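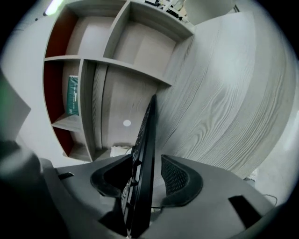 *Gray wood-grain shelving unit, open cubbies, view from below. Store room, Plumberg building.*

**June 13, 2019**
Entry by: N. Chauvin
Subject: shelving unit, reassignment of cubbies and condition of boards

The shelving unit was received from the Lemaire office in August of last year and has been in use in the store room since that time. It was placed without a written plan. Items have been stored wherever space was available, and the register no longer agrees with the contents. The present entry records the arrangement adopted by M. Bodin and myself, together with the points that remain open.

**Arrangement**

The horizontal board and the vertical divider are to stay in their present positions. Moving the board would give more height for the Brostum binders, but the upper cubbies would then be too low for the sample boxes, which are used more often. The binders will be stored flat.

Allocation from today:

- Upper cubbies: sample boxes, labels facing out. Current series only.
- Lower cubbies, left of the divider: paper stock, blank forms, spare labels.
- Lower cubbies, right of the divider: Brostum binders, flat, spine to the front.
- Top of the unit: to be kept clear. The rolled drawings formerly kept there have gone to the plan chest.

The Traltard samples have been closed since the spring and should not return to the unit. They have been packed in 2 cartons and entered in the register under number 40. Anyone who requires them is asked to sign the cartons out in the usual manner.

**Load**

The supplier's sheet that came with the unit gives a limit of 13 kg per cubby. The paper stock was weighed on the bench scale before it was returned and came to more than the limit as one stack. It has been divided between neighboring cubbies. Colleagues are reminded that a full box of paper should not be placed on the unit unopened, even for a short time. The floor beside the bench is available for deliveries.

**Condition of the boards** 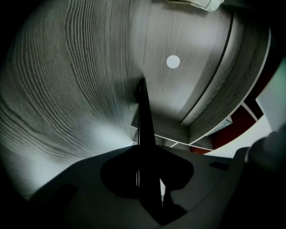
Surface finish is the matter on which M. Bodin and I did not fully agree. The boards were ordered as one finish, and he considers that any difference between them is a question of light. My own view is that the texture varies within a single board. The grain on the left is dense and ridged, in long curved lines, while toward the center it becomes finer, straighter and smoother. The small round white dot near the smoother part is to be left alone until it has been identified – it may be a sticker, or it may be a hole with light behind it. If it proves to be a sticker, it may be removed with warm water and a cloth. Solvent is not to be used on this finish. If it is a hole, it should be recorded on the condition sheet with its diameter and closed with a plug of matching color.

For cleaning, a dry brush followed by a slightly damp cloth is sufficient. The brush should follow the direction of the grain. M. Bodin tried the method on the offcut supplied with the unit and obtained a satisfactory result. The treated cloths sold for office furniture left a film on the same offcut and have been withdrawn from the cleaning cupboard.

**Labels**

The old labels were handwritten and did not follow the register. New ones have been printed on the narrow tape, in capitals, without abbreviations. They go on the front edge of the board beneath each cubby, aligned to the left. The register has been amended as far as page 13. The remaining pages concern the plan chest and will be revised separately.

A copy of the allocation is filed with the supplier's sheet in the blue folder. Requests for a change should be entered in the folder and initialed before anything is moved.

**Open points**

1. White dot: inspect at close range and complete the condition sheet (Bodin).
2. Wall bracket: confirm with the Lemaire office whether one was supplied. None is listed on the delivery note (Chauvin).
3. Brostum binders: check whether the older volumes may go to the archive. If so, the lower right cubbies could take the sample boxes of the next series.
4. Offcut: to be kept with the folder for future tests.

Addition, same day: the Lemaire office has replied on point 2. The bracket was a separate item and was not ordered. A request has been sent to purchasing – no delivery date given so far. N.C.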